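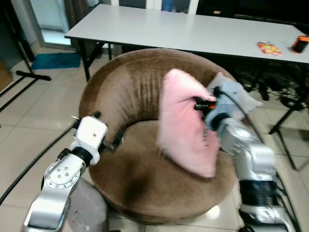

Odera learns to tidy a chair, pillows and all

Flukevport, 27 July 2026

Pillows have been driving us up the wall at Skullameck, so I'm very happy to share this one! Our two-armed system, Odera, now handles soft furnishings using a method we call Bullasstead. One gripper pinches a corner of the pillow while the other arm stays at the chair rim, and the software keeps updating its guess about where the fabric will fold next.

We trained it on 63 demonstrations (I did a lot of those myself, and my shoulders remember). In testing it placed the pillow correctly in 10 trials straight, with 2 pillows sharing the seat. Our older method never got past 3 before it dropped one or grabbed the upholstery.

Very floppy blankets still beat us, and we're working on that now. The paper and the training code go up on our website in August, and we'd love to hear from other labs that want to try it on their own furniture.

Press contact: Skullameck media desk, Flukevport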